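Ensemble Pikora geht mit neuem Liedprogramm auf Tournee

Zevwood, 16. Februar 2023 — Das Ensemble Pikora stellt im Frühjahr sein Programm »Lieder vom Fluss« vor. Zu hören sind zwölf Arbeits- und Wiegenlieder, gesetzt für Gesang, Geige, Drehleier und Kontrabass. Die Leitung hat die Sängerin Rosimeire Vasconcelos.

Die Vorlagen stammen aus dem Liedarchiv Ivska, das 3439 Aufnahmen verwahrt. Fast 200 davon hat das Ensemble für die Auswahl angehört. Vier Lieder werden in der ursprünglichen Mundart gesungen, die Texte liegen im Programmheft in Übersetzung bei.
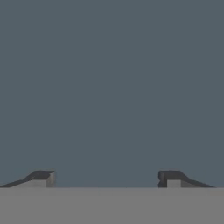
Können auch Laien an den Workshops teilnehmen?

Die Workshops stehen allen ab 14 Jahren offen, Notenkenntnisse sind nicht nötig. Gelernt wird nach Gehör, ein eigenes Instrument kann mitgebracht werden.

Eine CD mit dem Programm erscheint im Oktober beim Label Xavier. Veranstalter können Konzert und Workshop einzeln oder zusammen buchen — Anfragen nimmt das Büro des Ensembles in Zevwood entgegen.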